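Osagie household manipulation work package: progress report, August
Prepared by Nele Nolte for the program office

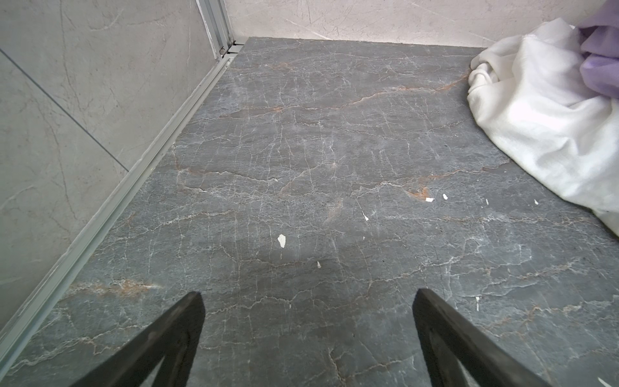

Wrist camera view over the marble floor of the shower-like enclosure, fingers pointed inward, white flecks and cloth on the stone.

1. Scope of the period

Work in this period compared two fingertip sets for picking thin, light items from hard bathroom floors. The first set is the Jerkberg tapered finger in its standard black finish. The second is the Watanov compliant pad, which has a wider contact face. Both were run on the same arm with the same wrist camera and the same controller settings. The controller is the Prutport unit delivered last spring. No change was made to its force loop before or during the comparison.

2. Trials completed

The log holds 1498 grasp attempts across both finger sets. Of these, 77 were stopped by the controller on a contact force limit and are excluded from the success rates until we have reviewed the traces. Most of the stops came from the tapered set at steep approach angles, where the tip meets the stone before the fingers have closed.

Item classes were small flat flecks, folded fabric and bunched cloth. Flecks are by far the hardest. The tapered fingers reach under an edge more reliably, and the compliant pads tend to push the item along the floor. On cloth the order is reversed: the pads hold a fold during the lift and the tapered tips slip off it more often than we would like.

3. Perception

Veined stone remains the main source of false detections. The segmentation model reads short white veins as thin objects, and the planner then spends an attempt on bare floor. Rust-orange veins cause less trouble in the current model version, although a fleck lying on one is sometimes merged with it. Tiina Hirvonen has relabeled the marble images and retrained with heavier color augmentation. Early results on held-out images are better, but the new weights have not yet been used on the arm.

Depth from the wrist camera is usable on the matte floor and poor near the aluminum rail. We currently mask a strip 5 cm wide along the rail and do not plan grasps inside it. This is a stopgap and costs us some reachable floor area.

4. Deviations from plan

The camera comparison in the original schedule has not started. The second camera mount fouled the fingers at full opening and was sent back for rework. We request that this task move to the next period – the budget is unaffected. Finger wear was not in the plan, but we have begun recording tip condition at the start of each session and will report it as a separate table.

5. Next period

Repeat the fleck trials with the retrained weights, tapered set only.
Limit the approach angle on stone and rerun the cases that tripped the force limit.
Fit the reworked camera mount and check clearance through the full stroke.
Draft a recommendation on whether one finger set can serve both item groups or a tool change is needed.

The reworked mount is expected in 7 working days. The remaining tasks do not depend on it.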